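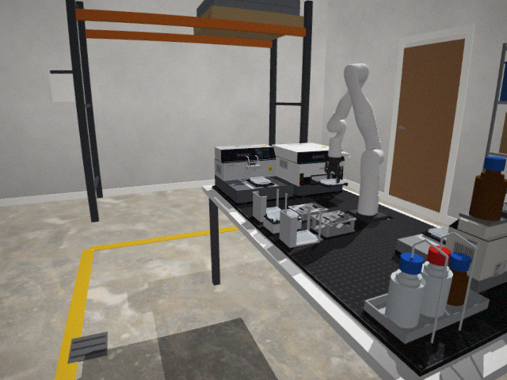 Skimasitz dairies to pay farms on new milk quality scale from June

Dairy farms that ship milk to the Skimasitz plant will be paid on a new quality scale starting in June, under an agreement between the plant's owner, Clevetti, and the growers' association that bargains for the farms. The deal covers all 700 farms on the plant's pickup routes and replaces a bonus system that both sides had complained about for years.

The biggest change is in how much weight is given to cleanliness. Until now, the base price of a load of milk depended mostly on butterfat, with a small bonus at the end of the quarter for farms with a low bacteria count. Under the new scale, bacteria count, somatic cell count and protein will all be figured into the price of every pickup, and the bonus will be paid with the regular milk check.

"Farmers were getting a quality bonus months after the milk left the tank," said Theresia Stöckli, who milks cows north of town and led the talks for the growers. "By then you don't remember what you did right. You want to see it while you can still connect it to something in the barn."

Somatic cells are mostly white blood cells, and a high count in milk usually points to mastitis, an infection of the udder. Milk with a high count also gives less cheese for the same volume and does not keep as long. Cheese makes up most of what the Skimasitz plant sells, and Clevetti has wanted a tighter standard since it bought the place from Drakos.

Sorin Kelmendi, who buys milk for Clevetti, said the company expects the new scale to cost it more per load at first, with some of that coming back through better cheese yield.

"We looked at what we lose in the vat when the count goes up, and it made sense to put that money into the milk price," Kelmendi said. "The farms that are already doing the work will see it on the first check."

The scale has six price steps. A farm in the top step will get the full premium on each pickup. The two middle steps get part of it, and the step below them gets the base price with nothing added. Milk in the bottom two steps will be docked, and a farm that stays at the very bottom for two months in a row will get a visit from a field representative before its next contract period.

Docking was the hardest part of the talks. The growers asked for a grace period for farms that are adding cows or switching barns, when cell counts often climb for a few weeks. Clevetti agreed to a shorter one than they wanted. A farm can ask for it once a year and has to file the request before the work starts. Requests made after a bad result has come back will be turned down.

Farms will also be able to challenge a result. The driver takes a sample at every pickup, and the lab will now hold part of it until the results have been posted. If a farmer disputes a number, the held portion is tested again and the second result stands. The farm pays for the retest if the two results match, and the plant pays if they do not.
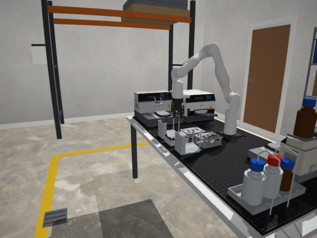
Antibiotic rules stay as they are, although the screening that backs them up will happen more often. Milk from treated cows has to be kept out of the tank for the full withdrawal time, and a load that tests positive is dumped at the expense of the farm it came from. A quick strip test is still done on each truck before it unloads. Follow-up checks on single-farm samples are done in microplates, like the light-colored one sitting in its dark carrier on the front deck of the instrument on the left, and the growers asked that these be run on a fixed schedule. Until now they were mostly ordered after a truck had already failed. Under the agreement every farm will be screened at least once a month, and a farmer who gets a warning result on a sample that is still under the limit will get a phone call the same day.

Stöckli said the phone call mattered more to many of her members than the price steps did.

"A dumped truck can take a small farm a long time to pay off," she said. "If there is a trace of something in the tank and you are told in the morning, you can go through your treatment records before evening milking. Most of the time it's a cow that got into the wrong group."

Results will be posted through Pindix, the record-keeping program that many of the farms already use for breeding dates and feed. Farms without it can get their numbers by text message or on paper with the milk check. The growers' association had asked that paper stay available for as long as the contract runs, and Clevetti agreed. Paper results will not come any faster than they do now.

The contract also settles who owns the numbers. Each farm's results belong to the farm, and the plant may use them to figure pay and to plan cheese production. It may not pass them to feed dealers, lenders or other buyers without written consent. Several farmers had raised this at winter meetings after getting sales calls from an equipment dealer who seemed to know a good deal about their herds. Kelmendi said the company had looked into the calls and found no sign that the information came from the plant, but that it had no objection to putting the rule in writing.

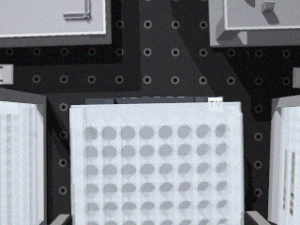

A white multi-well plate on a dark deck with mounting holes.

Not everyone is satisfied. Some of the farms farthest up the valley are picked up every other day, and their milk sits in the tank longer before it is sampled. Their bacteria counts tend to run higher in warm weather for that reason alone, and they argued for a separate scale. The agreement does not give them one. It does call for the plant to look at the upper routes again after the first summer, and to add pickups in the hottest weeks if there are drivers to run them.

Hauling charges, another sore point, were left for later. Farms now pay a flat stop charge plus a rate based on volume, and the smallest shippers pay the most per gallon. The growers want the stop charge dropped for any farm that keeps its lane open to a full-size truck all year. Clevetti has said it will not discuss hauling until its fuel contract has been renewed – talks on that are expected in the fall.

There is also some money for farms that need to upgrade. Clevetti will pay up to $2,000 per farm toward a plate cooler, a new wash controller or a tank thermometer that keeps a record. Farms in the lower steps can apply first. The rest of the fund opens to everyone after that and will be given out in the order that applications come in. Receipts are required, and used equipment is eligible if a dealer has inspected it.

Farms that bottle or make cheese on their own and ship only their extra milk to Skimasitz are covered by the quality scale but cannot apply to the fund. The growers' association said it would bring that up again at the next round.

The association is mailing a worksheet that lets farmers run their last few milk checks through the new scale and compare the totals. Stöckli said she had done it for her own herd and came out slightly ahead, mostly on protein. A neighbor with more cows and an older parlor came out slightly behind, she said, and is now replacing liners more often.

Field representatives will hold open hours at the plant office through the end of the month, starting at 10 a.m. and again after evening milking. Farmers should bring a recent milk check and their shipper number. Questions about posting results can go to the plant office by phone, and applications for the equipment fund are available at the front desk or from any driver.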